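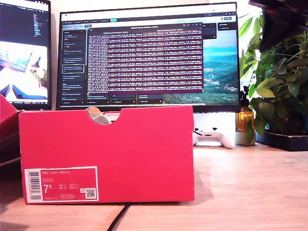 Session 2, reading the carton label. Everything a stockroom needs to know should be on the short piece of printed paper stuck to the box, and you should be able to find it without lifting the lid. Order to read in: name first, size second, codes last. On the red Nike box the name line is COURT ROYALE and the size is the biggest thing on the label, 7.5, with the barcode running up the left edge and a small QR code toward the right end. Small print in the middle, skip it for now, we do it in May with Waltraud Pfister.

Size. A bare number means nothing untill you know the system. US, UK, EU all differ, and US men's is not US women's. Never write "7.5" alone on a count sheet. Write the system next to it. If you can't tell, write a question mark and ask Heidrun Koller, don't guess.

Barcode vs QR. Barcode goes to the till and the stock program (we use Skostano in class). QR code depends on the maker, could be a web page, could be a serial. Don't scan it into the count field. Last group did and we got a whole shelf of junk rows.

Shelving
- label end or label side facing out, same way for the whole bay
- small sizes top, big sizes bottom, half sizes between the whole ones
- cutouts in the side: handy for a quick look inside, but dust gets in, so not on the floor shelf
- no box leaves the bay with the wrong lid. Check lid color AND label

Mismatches. Shoe says one size, box says another. Shoe wins. Put the box in the Berchtold bin, fill in form 1161, both of you sign.

Homework for next time: bring 2 empty shoeboxes from home, different makers if posible. Copy out name, size, system, and where each code sits. 8 lines max, by hand is fine. Damian Oberholzer has spare boxes if you have none.

Reading: Ortner handout, the part on size systems only. Rest is optional.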